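Osstead Kitchen List
Message 2595
From: Eilidh Buchanan
Subject: Re: mugs in the rack, sideways or upside down??

Hi Blair and everybody,

I had to read this one twice and then go stare at my own sink for a while, so thanks for that, there went my Sunday morning.

Blair McIver wrote:

> We moved into the Farquharson place in February and the kitchen is
> maybe half the size of our old one. No dishwasher, and no room for
> one unless we give up the oven. So everything gets washed by hand
> and everything goes in the rack, and the trouble is the mugs.
>
> Plates are fine. Plates stand up in the slots like they're supposed
> to. But we are a house of tea and coffee drinkers and by evening
> there's a whole herd of cups to deal with, and I can't get more than
> a few of them into the rack before they start leaning on each other
> and sliding. If I stand them upside down there's a puddle sitting on
> the bottom of every one (you know the kind, with the little dip) and
> it goes down my sleeve when I pick it up. If I lay them on their
> sides they roll. I've already lost a handle off a good one.
>
> My sister-in-law swears by one of those mug trees but I don't have
> the counter for a tree AND a rack. I saw a two-level drainer at the
> hardware store for $65 and nearly bought it on the spot, but that
> seems like a lot of money for something that holds wet cups.
>
> So, two questions.
> 1. Sideways or upside down?
> 2. Is a plain wire rack good enough or do I need the fancy one?
>
> Blair

OK. I have Opinions. I've been washing by hand ever since our dishwasher quit, and I kept meaning to replace it and then I just sort of didn't, and now there are cookie sheets living in there.

Your first question. I go sideways for nearly everything with a handle, with the mouth tipped a little bit down. The trick (it took me ages to figure this out and I felt pretty silly) is to load by the handle and forget about the cup. Find where the handle wants to go, get it down between two of the prongs, and then let the rest of the mug lie wherever it lands. Once the handle is hooked in there it can't roll. If you put the mug down first and try to find a place for the handle afterward, you get what you've got, which is a pile of mugs all leaning on their neighbor.

You do need to leave a gap between them. I know, I know, you're short on room already. But two mugs lying belly to belly hold a line of water right where they touch, and then you come back in an hour and they're still wet there and nowhere else. Even a finger's width helps.

Upside down is what I do with the little straight-sided ones, the kind with no dip on the bottom, and with anything too light to stay put on its side. And for the ones with the dip, I give them a wipe across the bottom with the corner of the towel as they go in. One swipe. It saves the sleeve!

Teacups are their own thing. They're wide at the top and narrow at the bottom and they tip over if you look at them. I put them in on their sides toward the back corner, handle down, where the edge of the rack can catch them, and I put them in before anything heavy. My grandmother's rule was thin china gets washed first while the water's clean and gets put away first too, and I've kept the first half of that. The second half depends on whether there's something good on TV.

Which brings me to order. Matúš Štěpánek wrote to the list a while back about how he lines up all his cups on the counter before he runs any water, and I laughed at him at the time (sorry Matúš) and then I tried it and I've done it ever since. You get them all out where you can see them. All of them, including the one on the windowsill and the one by the bed and whatever's rolling around in the car. Then you can see that you've got, say, a couple of big fat ones and a bunch of small ones, and you can plan a little bit. Big ones to the back, where they won't get bumped. Small ones fill in the front. If you just wash whatever comes to hand, the big ones always turn up last and there's no place left to put them.

It does make the counter look like a yard sale for ten minutes. My husband walks in, sees cups every which way, some of them knocked over on their sides, and walks right back out again. Fine by me, more room at the sink.

A few other things while I'm at it:

Turn the rack. I mean literally turn it at an angle. Everybody sets their rack square to the wall and then wonders why they're reaching across their own elbow. If you swing it so one corner points toward you, you can get at two sides of it, and for some reason the far slots get used for once. It takes up a funny-shaped piece of counter, I'll give you that. Try it for a few days before you decide you hate it. You can always turn it back.

Put something under it. I use a folded bath towel, which is ugly and works great. I had one of those molded trays with a spout and it grew things. Velimir Grgić has a baking sheet under his with one end propped up on a wooden spoon so it drains to the sink, and he's very proud of it, and I have to admit I've been thinking about copying him.

Don't leave it all in there overnight if you can help it. I say this and I do it at least half the time. But if the rack's full in the morning then the breakfast cups go on top, and that's how handles get broken.

And about that handle, Blair, was it a clean break? If you've still got the piece, don't throw it out. Evander Swanson fixed a sugar bowl for me that I'd already given up on, and you'd have to know where to look. I wouldn't drink hot coffee out of a glued mug, personally, I'd never relax. But it'll hold pencils or a spider plant for the rest of its life.

Now your second question, the rack. Save your $65. I had a two-level one, from the Lelura catalog, and I wanted so badly to love it. The top level was too high for me to see into (I'm short) and whatever was up there dripped on whatever was underneath. So the glasses on the bottom got spots, and I'd end up drying them by hand, and at that point what's the rack for? I gave it to my niece, who's five foot ten and thinks it's wonderful. So if you're tall, maybe ignore this whole paragraph.

A plain gray wire one is what I'd go for. What you want to look at is the prongs, how far apart they stand, and whether there's enough height on the sides to stop a round thing from going over. Take a mug with you to the store! I did. I stood in the aisle with my own mug and tried the handle in every rack they had, and the boy stocking shelves asked me if I needed help in a tone of voice I'm choosing to take as kind. Some of them are spaced for skinny little plates and you can't get a handle in there with a hammer. Others are so wide open the cup drops through and sits on the counter.

If it has a coating, run your thumb along the bends and the ends of the wires. If it's thin there it'll go first, and once it's chipped you'll get rust marks on your white cups, and those are a pain. Baking soda on a damp rag gets them off if you catch them early. Don't use anything scratchy on a glossy glaze, you'll be sorry.

As for the mug tree, I'm with you. I had one, and it was just a thing I hit with my arm. Hooks under the cabinet are better if your landlord is OK with it, but I only hang mugs that I wouldn't cry over. The ones I like go on the shelf, right side up. (I know half this list stores them rim down to keep out the dust. We've had that fight. I'm not having it again, and I've still got the emails from last time.)

Last thing, and then I really have to go get groceries. Do you actually need all of them out? When we went down to one rack I put a bunch of our mugs in a box in the hall closet, and all that happened was we washed up twice a day with fewer dirty cups in between. I brought a couple of favorites back out after a week and the rest went to the church sale. Butterflies stay, though. Anything with butterflies on it stays, and I like a different color on the inside of a mug too, it cheers up the last inch of coffee.

Pictures are at the bottom for those of you whose mail program shows them. If yours doesn't, they're with the others on the list page.

Let us know how you make out, Blair, and tell us what the counter's like on either side of the sink. If there's any room on the left you might be able to wash right to left and keep the dirty ones out of the way altogether. I'm right-handed and it felt backward for the first couple of days, but I wouldn't switch back now.

Eilidh

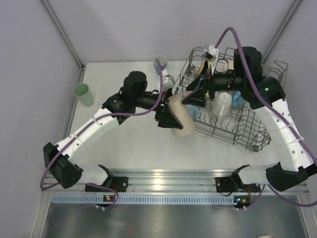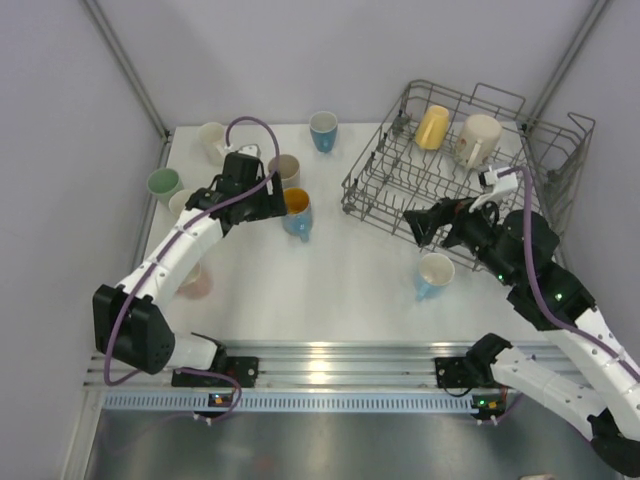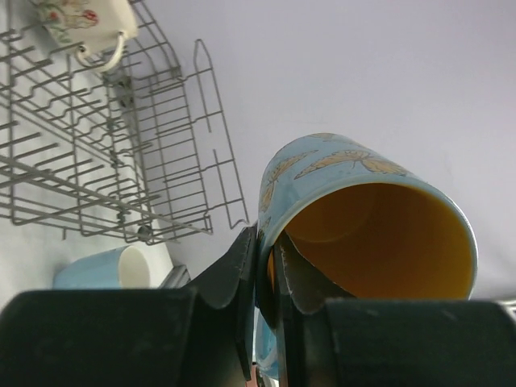 Cups, mugs and the gray wire rack. The blue one with the butterflies is in the last picture, mustard yellow on the inside.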